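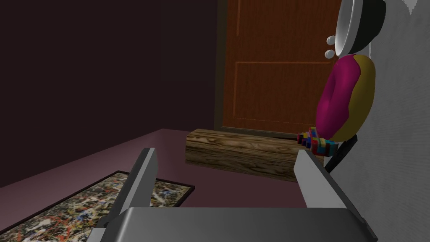
4. Antes de pedir a primeira tarefa

Eu começo sempre pelo simulador do Clotico, mesmo quando a vontade é ligar logo a máquina na sala de casa (já passei por isso!).

4.1 Abra o quarto de treino Rondholm e espere 30 segundos até a física assentar.
4.2 Escolha "Arrumar" e deixe a velocidade em 3, numa escala que vai até 8.

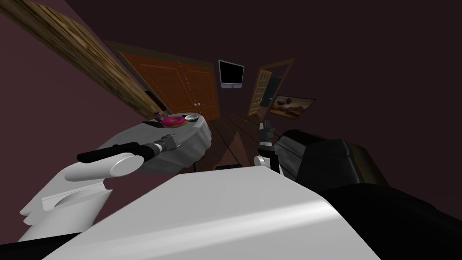
Levantar a louça ainda é a parte difícil – a máquina chega perto com facilidade, mas pegar é outra conversa. Com a garra esquerda junto à borda de uma bandeja redonda, como a do quarto de treino, eu paro tudo e confiro o ângulo do punho. O donut de cobertura rosa fica para depois.

4.3 Confirme a aproximação e só então feche os dedos.

Cuidado: não aumente a força se o objeto escorregar. Abra a garra e recomece.

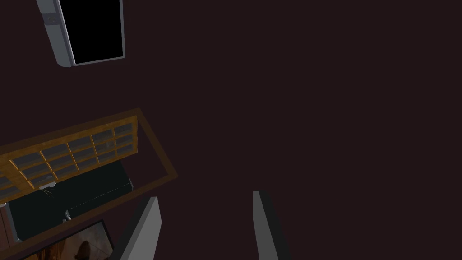 Já dá para deixar o robô arrumando a casa sozinho?
Por enquanto eu não deixaria. Ele se vira com tarefas curtas e repetidas, mas eu fico por perto, com a mão no botão de parada.

4.4 Repita a tarefa três vezes, mudando a posição inicial.

Nota: pano é o que mais me dá trabalho, porque dobra e esconde o que está ao lado.

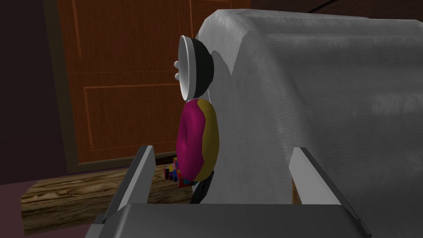 4.5 Salve a sessão e anote as falhas antes de fechar o simulador.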